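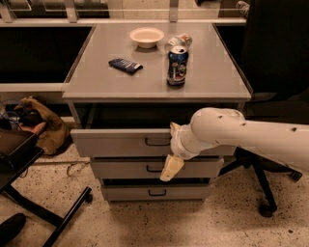
A three-drawer cabinet with a bowl and a soda can on top.

Chest of drawers

A chest of drawers is a piece of furniture with a stack of drawers that slide out of a box-shaped body. In my part of the world people also call it a dresser or a bureau, and I've heard all three words used for the same piece in one conversation! I started this entry in the furniture section of my household encyclopedia because I love the things, and it has been growing ever since.

Origins

The chest of drawers grew out of the plain lidded chest. For a long time that was where a household kept its linen, and if you wanted the sheet at the bottom you had to lift out everything on top of it (I have a blanket box like this and I still grumble at it every winter). Furniture makers in Europe began putting a drawer or two under the lidded part, and by the 1600s there were chests made up of drawers all the way down. I think of the in-between kind, usually called a mule chest, as the missing link, and I'm very fond of it.

How they are built

Old drawers were often nailed together, and the better ones had dovetail joints, those little fan-shaped fingers that lock the front to the sides. Pull out a drawer and look at the corner. Uneven dovetails usually mean somebody cut them by hand, while very regular ones point to a machine. Most older drawers run on strips of wood, and a rub of candle wax does wonders for a sticky one. Newer cabinets mostly use metal slides with rollers or ball bearings, and some of those have a soft close that I could play with all afternoon.

Common types

A tallboy is one chest stacked on another. A highboy is the American cousin and stands on legs. A lowboy is more of a dressing table with a few drawers. Then there's the semainier, a tall narrow French piece with seven drawers, one for each day of the week, so in theory you could go 365 days without wondering where your socks are. Small cabinets with three drawers turn up next to beds and under desks, and the office kind is often called a pedestal.

Local makers

My own area had a nice little trade in this. The workshop at Dendine made painted pine chests with 5 drawers, two small ones over three long ones, and stamped a number inside the top left drawer. Mine is 767, and I'd love to hear from anyone with a lower one. The Mazza works in Baddale made plainer pieces for boarding houses, and I paid 39 dollars for one at the Prerden flea market in July, with all its knobs still on.

Safety

Tall chests can tip over if a child climbs the open drawers, so fix yours to the wall with a strap or bracket. Keep the heavy things in the bottom drawers too.

See also: Blanket box, Nightstand, Sideboard, Wardrobe

Last revised September 2020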